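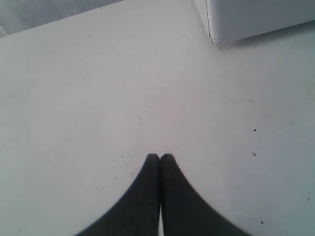
Grendbridge library extends Friday hours

Grendbridge Public Library will stay open until 9 p.m. every Friday starting in August. The change adds 2 hours to the current schedule and covers both floors, including the local history room.

Library director Svitlana Prokopenko said evening visitors had been asking for it since last fall. 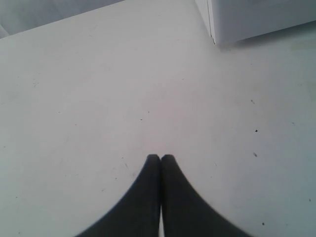

The loan limit also goes up – cardholders can now take out 40 items at a time. Holds placed before noon will be ready the same evening. Parking behind the building is free after 5 p.m.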